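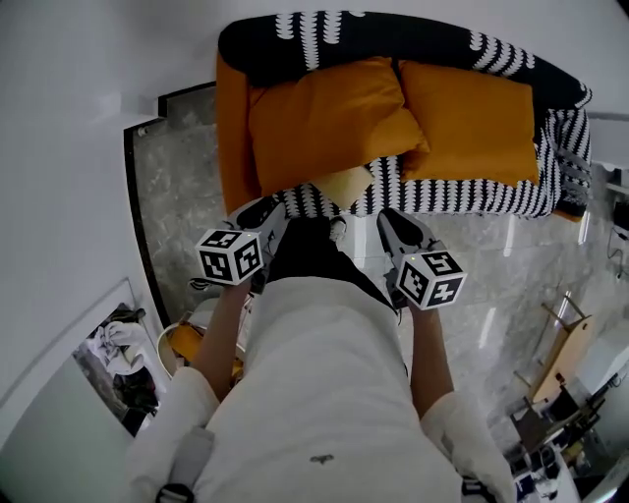
Asunto: Re: [buenas-practicas] Borrador de normas para la recogida en viviendas, versión 5
De: Lucrezia Colombo
Para: lista buenas-practicas

Hola a todos:

Respondo intercalado, que el mensaje de Primo es largo y no quiero mezclar cosas.

Primo Cirillo escribió:
> Adjunto el borrador con los cambios que pidió Carbone. Con esta versión
> creo que podemos cerrar antes de que acabe julio. El punto 3 queda así:
> "El operador comprobará antes de cada sesión que los marcadores de
> ambas pinzas están limpios y son legibles desde la cámara de cabeza".

De acuerdo con la idea, pero "legibles" no es un criterio. ¿Legibles para quién? Si el detector falla con una cara del cubo y acierta con las otras, ¿la sesión vale o no vale? Yo pondría un número de caras y una distancia, o quitaría la frase. Tal como está, cada uno marcará la casilla y seguiremos igual.

> Punto 4: "La zona de trabajo estará despejada. Los objetos personales
> del domicilio se retirarán antes de grabar".

Aquí me planto. Llevamos meses diciendo que vamos a las casas porque queremos casas de verdad, con ropa amontonada, cables por la pared y cojines de tres tamaños en el sofá. Si ahora el operador tiene que recoger antes de empezar, nos sale un laboratorio con alquiler. Otra cosa son los documentos, las fotos de familia y los medicamentos. Eso sí hay que retirarlo, y el borrador ni lo nombra. Propongo separar las dos cosas: "privacidad" por un lado y "suelo libre para caminar" por otro. Un montón de ropa en la habitación de al lado no molesta a nadie.

> Punto 5: "Las correas y mochilas del equipo se ajustarán de forma que
> no queden extremos colgando".

Bien. Añadiría qué pasa si cuelgan: ¿se repite, se anota, se ignora? En Pistham lo tenían escrito casi igual y se ignoraba.

> Punto 6: "Las superficies con estampados repetitivos o suelos
> reflectantes se evitarán, ya que degradan el seguimiento".

¿De dónde sale esto? Lo pregunto en serio. He buscado en las notas de Dinum y solo encuentro una frase de pasillo, sin ensayo detrás. De las 3.524 sesiones del primer lote, 1.324 tienen alguna etiqueta de "superficie difícil", y no he visto una comparación de errores entre unas y otras. Puede que un tapizado a rayas blancas y negras confunda al seguimiento, o puede que no tanto. Hasta que alguien lo mida, prohibirlo me parece superstición con número de artículo. Además la etiqueta la pone cada operador a ojo y el mármol pulido unos lo marcan y otros no.

> El resto se mantiene. Prirnard ya ha dicho que firma.

Me alegro por Prirnard, que también firmó la versión anterior, la que tenía dos puntos 7.

Lo que pido en concreto:

- Punto 3: umbral o fuera.
- Punto 4: dividirlo, y escribir de una vez la lista de lo que se retira por privacidad.
- Punto 5: consecuencia del incumplimiento.
- Punto 6: pasarlo a un anexo informativo hasta tener datos. Yo puedo preparar 8 sesiones en pareja, mismo operador y mismo sofá, con funda lisa y sin funda. Necesito que alguien me preste la funda.

No voy a bloquear el documento por los puntos 3 y 5. Por el 6 tal como está, sí votaré en contra.

Un saludo,
Lucrezia

PD: Primo, la numeración del índice sigue sin coincidir con la del texto a partir del punto 9.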